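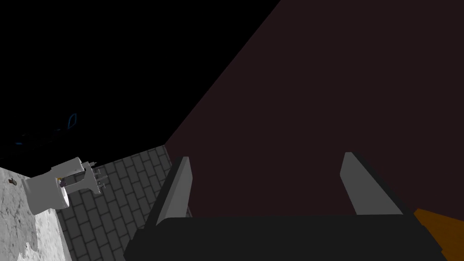 Nedier Electronic Music Archive
Program Diary

Entry of 2025-12-31

The office opened at nine and closed at four. Present were the undersigned and Tyyne Kokkonen, who had agreed to give up her holiday to finish the sleeve notes for the Seyoum broadcasts. The heating in the listening room was left off until noon to keep the hum out of the transfers. Coats were worn.

The morning was given over to the last of the Cillano reels. These are the recordings made at the club between its opening and its loss of license, and they came to the archive in the order in which the club had shelved them, which was by the color of the box. The catalog now stands at 1,390 items, including the cassettes and the loose acetates. The figure will be entered in the annual statement. It does not include the answering machine tapes, on which no decision has been taken. Ms. Kokkonen holds that they are correspondence and belong with the paper files. I am inclined to treat them as recordings, given that one of them has a bass line played down the telephone for the better part of a side.

The final reel was in fair condition. It had been wound tail out and the leader had gone brittle, so it was spliced before playing. The set on it runs for 60 minutes without a break and is, in the opinion of both of us, the finest item in the collection. The opening is slow, almost all percussion, with a dry hand drum pattern that is allowed to go on much longer than a present-day audience would expect. The first chord does not arrive until the crowd has begun to call for it. After that the pace hardly changes, yet the room can be heard to change a great deal. There is a passage near the middle where the left channel drops out. We have agreed to leave it as it stands and to mention it in the notes.

The performer is named on the box by initials only. Inquiries will be sent to former staff of the club in January. Until an answer is received, the item is to be listed as unattributed, and no member of the archive should offer a guess in public, however well founded.

The Seyoum Notes

Ms. Kokkonen delivered her text at eleven. It covers the full run of the Seyoum broadcasts and gives proper space to the engineers, who have been left out of earlier accounts. I asked for two changes. The first concerned the word "legendary," which appears in the opening line and again under the third program; the archive's house style permits neither. The second concerned the passage on the drum machine used in the later broadcasts. She writes that it was tuned low to suit the small speakers of the day. I had understood that it was tuned low because the presenter liked it that way. She will look again at the letters.

It should be recorded that the notes are very good. They are clear, they do not flatter, and they explain to a reader with no training what a house record does with time. I read the section on swing aloud to myself twice over lunch. The pressing will carry it in full, even if the type has to be made smaller.

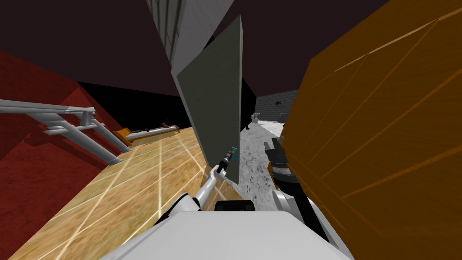
The listening evenings at Pivport resume in January, and the arrangements were settled this afternoon by telephone with Gemma Sartori, who will host. The format is unchanged: one recording, played from beginning to end, in low light, with talk afterward. Ms. Sartori reported that at the autumn evenings late arrivals could not find the way into the rear room and pushed at the wall beside the door until somebody let them in. The door there is painted the same shade as the wall, and its handle is black. She asked whether the archive would pay for a new one. I have told her that it will, and that it should be a bright teal-blue like the handle in the illustration, which stands out well on a tall door, though it should be fitted at the ordinary height and not in the lower portion. She is to send the bill to this office.

We then turned to the choice of recordings. Ms. Sartori would like to begin with the Cillano set described earlier in this entry. My own view was that it ought to be held back until the performer is known and permission can be sought. She pressed the point with some force, having heard a short extract down the line, but accepted it. The first evening will instead be given to the fourth Seyoum broadcast, for which all consents are on file. It is the program with the long blend between two records at slightly different speeds, in which the presenter can be heard correcting by hand. Some listeners regard the blend as a fault. It is hoped that Ms. Sartori will invite them to say so.

The matter of volume was raised again. Neighbors at Pivport have been patient. The agreement with them is that the bass will be reduced after ten, and it will be kept. Ms. Sartori observed that a techno recording with the bass taken out is a list of hi-hats. The evenings will accordingly start an hour earlier.

Equipment

The older of the two turntables in the transfer room has developed a slight drift in speed. It was checked against the strobe in the morning and again after lunch, when the drift was worse. It is not to be used for archive transfers until it has been serviced. It may be used for staff listening. The tape machine was cleaned and the heads were demagnetized before the Cillano reel was played, and the log was signed.

A box of replacement sleeves arrived and was found to be for seven-inch records. The order was for twelve-inch. The supplier is closed and will be written to.
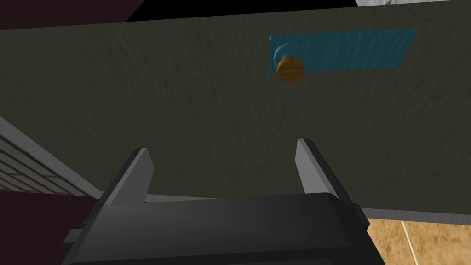

Blue plate with orange knob, on a green wood-grain panel.

Closing of the Year

Members of the public wrote to the archive in greater number than in any earlier year, chiefly in search of records they had danced to once and could not name. Such letters take a long time to answer and the archive will go on answering them. One correspondent supplied the melody in written notes, with a small drawing of the label design, and the record was found within the hour. Another recalled only that it had "a voice saying something about a river." That inquiry remains open.

I must set down a personal remark, which the custom of this diary allows on the last day of the year. After Ms. Kokkonen had gone I played the Cillano reel through once more, on the good speakers, with the lights down and the heating on. At the point where the chord comes in I stood up. I had not intended to. I remained standing until the tape ran out, and then rewound it, returned it to its box, and entered the additional playing in the log as required.

Keys returned to the hook. Alarm set at four. The archive reopens in January at the usual hour, and the sleeves are the first business.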